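Speaker notes: Caring for caps, from the shelf to the washing bowl
29 October 2021

Opening (before first slide)

Good morning and thank you for coming. I speak slowly, and I ask you to stop me if a word is not clear. My subject today is the simple cap with a brim. In our shop in Flondby we sell caps all year, and we also take them back for cleaning and small repair. From January until the end of May this year we sold 3,537 of them. In the same months 972 came back to our repair table. Most of these had no real damage. They had lost their shape, or they had a stain on the sweat band.

Pause here. Ask who is wearing a cap, or has one in the bag.

Part one: what we are holding

A cap has three parts I will speak of: the crown, the brim and the band inside. Please learn these words, I will repeat them often. The crown is the dome for the head. In a soft cap there is nothing stiff behind the cloth, so it falls in when it is empty, and it gets small wrinkles. Customers often think a wrinkled crown means an old cap. I always answer that the wrinkles are normal for canvas, and steam will take most of them out.

The brim is different. Inside there is a stiff board, and the cloth is sewn tight over it. New caps have plastic in this place. Very old ones can have cardboard, and cardboard must never go in water. Tap the brim with your fingernail and listen. Plastic gives a clear sound and cardboard a dull one. (Do this with the two sample brims, hold them near the microphone.)

The band inside is where the dirt collects. I will come to it in part three.

Part two: putting caps down and storing them

Here I want to spend some time, for it is the part people skip. How you put down a cap decides how it will look in one year. If the brim is curved, it can stand on its two ends, like a small bridge, and the crown rests behind. This is good for a short time on a flat and clean surface. For a long time I prefer to put some paper inside the crown, so it keeps round. 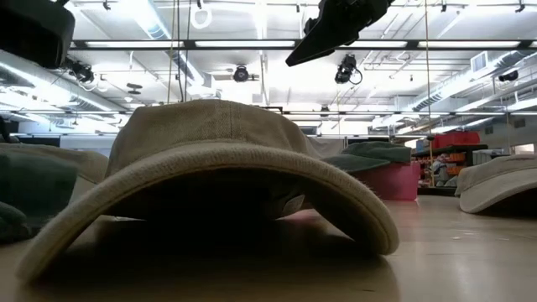 For storing I know two ways which work. The first is a row, where each crown sits in the one behind it and all the brims point in one direction. Do not make the row too tight. We put nine in a box at Flondby, and the box would take more, but then the last crowns get pressed flat. The second way is one cap on top of something firm, with the brim hanging over free. It takes more space but the brim keeps its curve very well.

Colors: keep light ones and dark ones apart if there is any chance of damp. Khaki and beige cloth takes color from dark green very easily. I learned this from a full box that I had to sell at half price.

Do not store in the car. Do not store in a closed plastic bag.

Question I often get: can I fold a cap for travel? The crown yes, you can push it in. The brim no.

Part three: washing

Fill a bowl with cool water and a little mild soap. We use the Bronia soap flakes, but any soap for wool will do. First wet only the inside band and rub it with a soft toothbrush. Wait 3 minutes. Then wet the rest, press the water through, and rinse two times. Please do not twist the cloth.

Loose fibers at the edge of the brim: cut them with small scissors, close to the cloth. Do not pull. If you pull, sometimes the stitching comes with it, and then you have a repair and not a cleaning.

For drying, set the cap over a bowl turned upside down, the same size as a head. Put it away from the sun. Check the brim after one hour and bend it gently with both hands if it has become too flat.

(If time is short, skip the next paragraph.)

For the steam we have a small Markik steamer at the table. A kettle also works, but keep your fingers out of the steam. Hold the crown over it, push the cloth out from inside with a spoon, then let it cool on the bowl.

Practical table

After the break we go to the tables in the Pilkington room. Please take one cap each and begin with the band. The bowls are under the window, the brushes are in the tin. Towels go back in the basket by the door when you are finished.

Price list for repairs is on the last page of the handout. Questions now, and then coffee.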